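Home & Habits
Mar 27, 2020
By Ka-ming Poon

My grandmother had one floor in her life that she truly hated, and it was the kitchen floor on Plimska Street. It was a mix of grays and browns with the odd nearly black tile thrown in, and she swore the man who laid it had been drunk (he was her cousin, so she may have had inside information). I spent most of my childhood on that floor, lying on my stomach with a coloring book, and I loved it. I gave the dark tiles names. I had a rule that you could only step on the dark ones when it was raining.

So when I finally bought a place of my own in February, a narrow little row house with a kitchen last touched by someone who really liked peach, you can guess what I wanted. I wanted that floor back!

I went to Fukenetti first, which is the big tile place out past the ring road, the one with the free coffee. They have 778 tiles on display. I know because there's a sign over the door bragging about it, and by the time I'd been in there for 2 hours I felt I had met every single one personally. The young woman at the desk asked me what mood I was going for, and I said "slightly drunk cousin," and to her great credit she wrote it down.

What I learned that afternoon is that mixed tile is hard to buy and even harder to lay. You'd think random would be the easy option. You just grab the next one out of the box, right? But my tiler, a very patient man from a small outfit called Drutholm, told me that when you do that you always get clumps. Four dark ones in a bunch by the fridge, then a big pale desert under the window. People see a clump and they call him back to fix it. What most customers mean by random is spread out nicely but without looking as if anybody tried, and that takes planning. He lays the whole thing out dry, goes off and has a sandwich, then comes back and squints at it. If his eye snags on something, he swaps it. He did this 5 times in my kitchen and I started buying better sandwiches.

Then there's grout, and oh boy, I had no opinions about grout before this winter and now I can't stop. Grout decides everything. Go pale and you get a grid, very crisp, and every tile sits there on its own like a stamp in an album. Go dark and the dark tiles melt together while the light ones jump out at you. I took home little sticks of the stuff and laid them on the counter and looked at them at breakfast and again at night with the lamp on. In the end I went for a plain medium gray, the one my tiler would have picked in the first minute if I'd asked him.

The cost, you're wondering. I had put aside $300 for what I called "extras," and it went on sealer, spacers, a spare box of tiles (get the spare box, please, you will drop a pan one day) and a secondhand kneeling pad I didn't need but felt I should own. The sealer goes on with a rag and you have to stay off it overnight. My cat Fu did not stay off it overnight. There's one faint paw by the back door, and I've decided it's the best thing in the house.

I've also been asked whether you can carry a mix like that up the walls, and my answer is yes, but go easy. On a floor your eye wanders around and gets bored and moves on. On a wall it's right there in front of you while you brush your teeth. A couple of deep red or brown ones go a long way. Keep the furniture plain and light, hang up one picture you really like, and leave it alone for a month before you buy anything else for the room. I've got a list of things I nearly bought in week one, and I'm glad about every item on it.

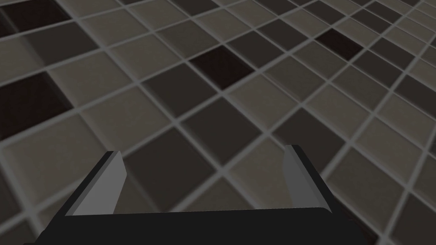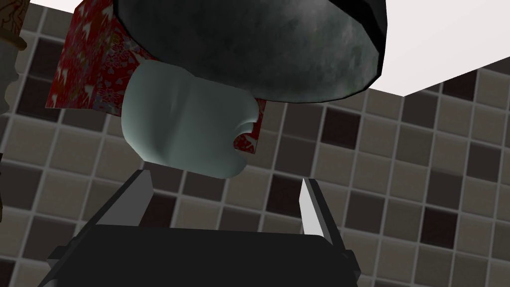
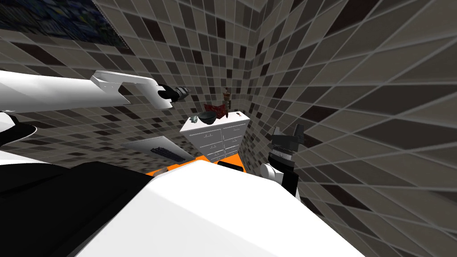
Mixed tile in computer renderings: a floor in grays and near-black browns (first), and a room corner tiled on both walls, with a white dresser (last).

My mother came over once it was all finished and stood in the doorway with her coat on for quite a while. Then she said it looked exactly like Plimska Street, and that her mother would have been furious. She stepped over the dark ones on her way to the kettle. It wasn't raining.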